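Cludis Support Desk
Print this ticket | E-mail this ticket

Ticket 67: Right gripper gives up on zip bag during open day demo
Opened by: Heriberto Echeverri
Site: Clurnau
Handled by: Mathis Lebrun
Status: Closed, with one thing left to chase

Hi Mathis, sorry in advance for the long one, but you did ask me to write everything down this time!

So we had the open day at Clurnau on October 31, 2024, and the two-arm table was the thing everybody wanted to see. The bag routine had been behaving itself all through setup. One arm keeps to the side, the other goes in at the top of the zip, and the pair of them open the bag up so a visitor can drop something in. Lovely when it works. The first group came through at opening time and it went fine, big round of applause, a small boy asked if it could do his school bag.

Second group, it stopped dead. The arm came down over the zip, waited, and then the screen said "grip force not reached, code 49" and both arms went back up to the parking position. I pressed resume. Same again. I pressed resume a second time, which I know you're going to tell me off for, and got the same code but faster.

What I tried, in the order I tried it:

Restarted the routine from the tablet. No change.

Swapped the bag for the spare. It got a bit further and then gave code 49 again, so I put the first bag back.

Checked the air. Then remembered these grippers are electric. (It had been a long morning.)

Wiped the fingers with the blue cloth. I thought that had done it because the next run went through, but the one after failed.

Turned the whole lot off, counted to ten, turned it on again, redid the homing. Two good runs and then back to code 49.

By that point I had people from Altıntaş standing there with their coffees, so I ran the routine at the slowest speed and talked a lot. I stopped it with the gripper at the zip so they could come up close and I could have a proper look myself.
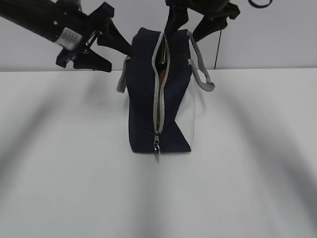 Bag demo at slow speed, gripper finger in at the top of the zip.

Looking at it paused like that, I started to wonder about how the bag was standing. We've got it end-on, with the zip running straight down towards us, and the sides are soft and bow out a bit. My guess was that the fabric was giving way when the fingers closed, and the gripper never felt enough to be happy. I also didn't love how close the other finger was to the handle on the right, but I never saw it catch.

Reply from Mathis Lebrun:

Thanks Heriberto, that's plenty to go on, and yes, please stop pressing resume. I pulled the log from here. The force limit on the right gripper is set to 8, and on the failed runs it's only getting to 6. Somebody loaded the Cluvititz profile on that side, the one for stiff cartons, and it's been in there since the practice day earlier in October. The left one has the soft goods profile as it should. A carton pushes back, a bag doesn't, so it was always going to be hit and miss. Load "soft goods" on the right, save it, redo the homing, and run it ten times with no visitors near it. If the bag slumps, put something light in the bottom.

Heriberto again:

Well, I feel daft, because I think the somebody was me. I loaded the profile for the carton demo and only changed one side back.

Loaded soft goods on the right, saved, homed, ten runs at normal speed, no code 49. Did the afternoon groups with it and it never stopped once. The Altıntaş lot even came back for another look, which was nice of them.

The thing still open: the tablet shows the profile name for the left gripper on the main page, but for the right you have to go two menus down. Could both be on the front? I'd have spotted it before the doors opened. Also, could the message say which profile it's using when it fails?

Mathis Lebrun: Passed both to the tablet people. Closing this one, shout if the code comes back.

Related tickets
Tablet loses connection when hall lights are switched on
Carton demo: left arm parks too low
Homing needed twice after a full power off
How to book a loan table for a visit or open day

Contact the support desk | © Cludis | Back to top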